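The table came from Segundo Guzmán, who was moving out of his place on Ayala and had no room for it. I paid him in help with the boxes and drove it home in October with the legs off. It sat in the hallway until last week.

I finally got the back room cleared. The old desk went to my cousin Eusebio Inga, and the shelf that used to sit behind it went out to the garage. I swept, moved the lamp to the other wall, and put the legs back on. One of the bolts was missing. The hardware store had one in the right length, and I bought 3 so I'd have spares — they are in a jar now and I will probably lose the jar.

After that I wiped the top down twice with a barely damp rag and let it sit overnight.

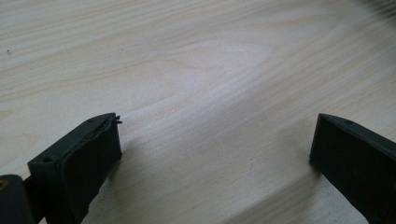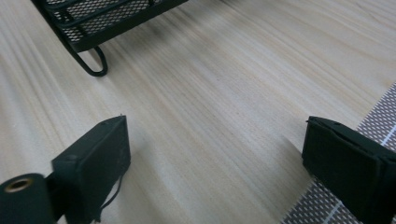 I still haven't decided whether to put a finish on it. Segundo never did, as far as he remembers, and he ate at it every day. Eusebio says to oil it and be done. My worry is the color. The wood is pale, with a fine grain, and I like it that way. The last thing I oiled went orange in a year. I have half a can of Firnau wax left over from the door, so I may try that on the underside first and see what it does. Until then, coasters.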